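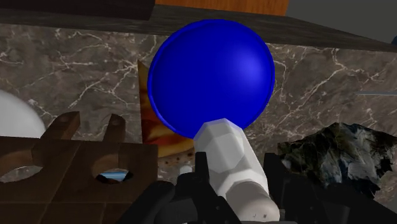
About us

Hi, we're the Ladbridge Robot Arm Club! I'm Paula Costache, and I look after the club with plenty of help from the older students (they know the software far better than I do). We meet after school in Room 23, and anyone from Year 9 up is welcome. You don't need to have written a line of code before.

Most of what we do happens in simulation. Students program a virtual arm to pick things up from a cluttered kitchen counter and put them somewhere sensible, and it's a lot harder than it sounds – a colour setting goes wrong, a finger clips a bowl, and off you go again.

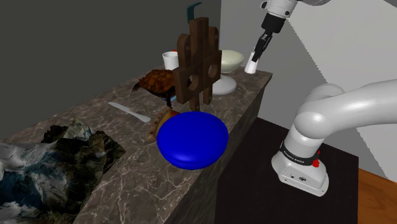
We work in teams of 4, and every team keeps a logbook of its runs. Last year's record was 377 runs in one term, set by a team who called themselves Pravorach and still won't tell me what it means.

In March we enter the Coutinho Cup over at Dombridge. It's a friendly day with a very serious scoreboard, and there are 300 points up for grabs. Our favourite bit is the clutter round, where you don't find out how the counter is laid out until the clock starts. Brilliant fun, and terrible for the nerves!

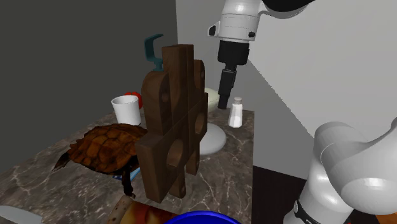 New members usually spend their first few weeks just opening and closing the gripper and learning to steer around things. After that you choose your own project. Bring a laptop if you've got one – we have spares if you don't.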